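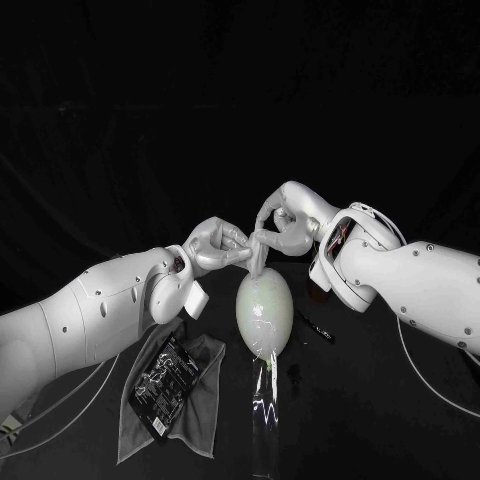
We pack small gift items at our shop in Bernstead and are looking at the two-arm wrapping kit from Keledby. The quote is for a 5 week trial. With both hands on the twisted neck of the plastic it does the job the way our packers do -- one hand from each side. Has anyone run this kit on film for a full shift? We need 100 pieces a day.

Dridevden
We had one through November. It averaged 105 pieces a day on rounded items, less on boxes. Film was the weak point. Ask for the softer fingertips and keep a towel on the table for wiping them. A strip held up high in one hand, with the piece in the other, is the step to watch in the demo. Ours dropped it more than any other.

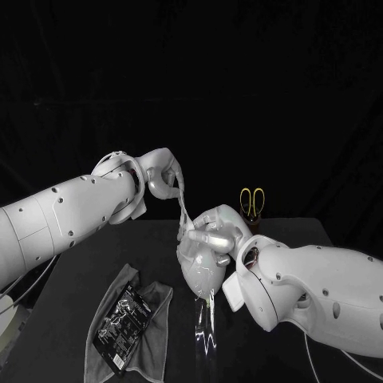

Chisholm
Depends on your film. Try thicker.

packline325
Check what the trial covers. Ours left out setup and the second day of training, and we paid for both. The hands are fine but slow to change over between sizes. If you only run one size you may not care.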